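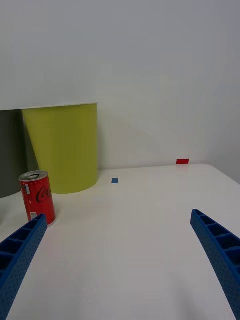 The fault first showed up in March, at cycle 560 of a 2000-cycle endurance run at Brinkmann's test lab in Cliseck. The arm closed on a beverage can, reported a good grasp, lifted, and carried nothing to the drop point. It then opened, logged a successful place and went back for the next one.

It did this 32 times before the night shift noticed the tally did not match the table.

The Travum controller infers contact from motor current. When current rises above a threshold while the fingers are still apart, the software assumes an object is between them. Compliant fingers complicate that. As the ribs flex and the drive warms up, friction climbs, and the current needed to close on air drifts toward the current needed to close on a thin-walled can.

"The threshold was set on a cold gripper," said Attila Lakatos, who led the investigation at Climirberg, the integrator. "After 45 minutes of continuous running it was wrong, and the log had no way of showing that."

Climirberg's fix compares finger position with the expected width of the object and repeats the check after the lift. A mismatch stops the arm and holds it for an operator. The current threshold is now recalibrated at every pause. Brinkmann restarted the run from zero, with the wrist camera recording each lift.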